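How does a rice cooker know when the rice is done?

Rice is a seed. It grows on a kind of grass, in fields that are often flooded with water. When it is picked, each grain is dry and far too hard to chew. To make it soft, you need two things: water and heat.

You can cook rice in a saucepan, but you have to keep an eye on it. If the heat is too high, the bottom burns. If you stop too soon, the middle of each grain stays crunchy. A rice cooker does the watching for you.

What is inside?

A rice cooker has an outer body, a lid and an inner pot. The pot lifts out so that it can be filled and washed. Under the pot is a plate that gets hot when the cooker is switched on. There is also a small part that senses how hot the pot is – this is called a thermostat.

The clever bit

Water boils at 100 degrees Celsius. While there is still plenty of water in the pot, the heat goes into turning it to steam, and the pot cannot get much hotter than that.

As the rice cooks, it soaks up the water. When the loose water has gone, the bottom of the pot starts to get hotter. The thermostat senses the change and the cooker switches over to "keep warm". In many simple cookers you can hear a click when this happens.

So the cooker does not look at the rice or taste it. It only checks the temperature.

Why do we rinse rice?

Grains rub together in the bag and make a fine white powder called starch. Rinsing washes some of it off. The water goes cloudy at first, then clearer. Rice with less loose starch is less sticky.

What is the lid for?
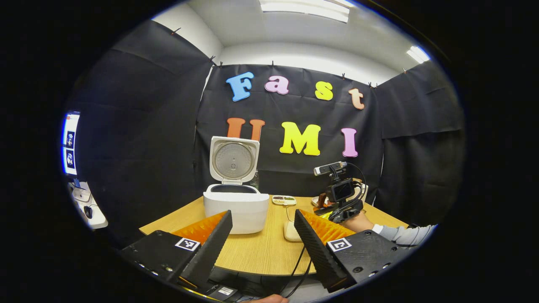
The lid keeps the steam in, so that the grains at the top cook as well as the ones at the bottom. Steam turns back into water when it touches something cooler. On this white rice cooker the lid swings right up and stands behind the body, and you can see a round metal plate inside it with a small knob in the middle. Plates like this sit over the rice when the lid is shut. Drops of water can collect on them, so they need wiping or washing too.

Staying safe

Steam can burn your skin, even though it looks like mist. Ask an adult to open the lid after cooking, and keep your face and arms back. Never put the outer body in water. Unplug it first, let it cool, then wipe it with a damp cloth.

Words to know

Starch – a food store found inside seeds such as rice.
Steam – water that has turned into a gas.
Thermostat – a part that switches something when it reaches a set temperature.

Written by Nelly Zapata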